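Teneck Skallura Work Table: Review After Three Months of Use
9 February 2026

I bought the Skallura table in November to replace a glass-topped desk that showed every fingerprint. It is the larger of the two sizes Teneck sells, 1,550 mm wide, and I paid $2,199 for it at the Michailidis showroom in Lillimton. Delivery was included. The same table with the drawer pedestal was $2,762, and I already had storage, so I went without.

It came in 2 boxes. The top is heavy and I would not try to carry it upstairs alone. The legs attach with eight bolts and the wrench in the hardware bag is fine for the job, though I switched to a ratchet for the last few. Putting it together took most of an evening. One bolt hole was slightly out of line and needed some persuading, but everything pulled square once it was tight.

The top is the reason to buy this table. The wood is pale, between cream and beige, with a thin wavy grain that is a little darker than the rest. In some light it has a faint orange-pink tint. The showroom sample looked yellower to me, so ask to see a full top if you are matching it to other furniture. 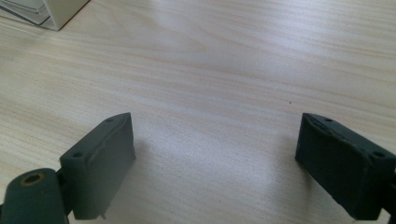 The top in soft light. The grain lines run close together.

The finish is matte and smooth to the touch. It does still pick up glare when the light is right, and with my desk lamp pulled low I get a bright patch where I want to put papers. Moving the lamp to the side fixed most of that. Pencil wipes off with a damp cloth. Coffee left overnight made a ring that took two tries to remove, and I have used coasters from then on.

Stability is good. I type hard and the screen does not shake. If you lean on one of the front corners there is a bit of sideways give in the legs, less after I went over the bolts again at the end of the first month. The feet adjust, but only by a small amount, and my floor slopes enough that I also needed a felt pad under one of them.

I have two complaints. There is no cable opening, so cords have to go over the back edge, and Teneck does not offer one as an option. The instructions are also poor. The drawings for the cross brace show it the wrong way around, and I had to take it off and start that step over.

Price is the other thing to think about. You can get a table this size for much less if you don't care about the wood. I did care, and I would buy it again.

Rating: 4 out of 5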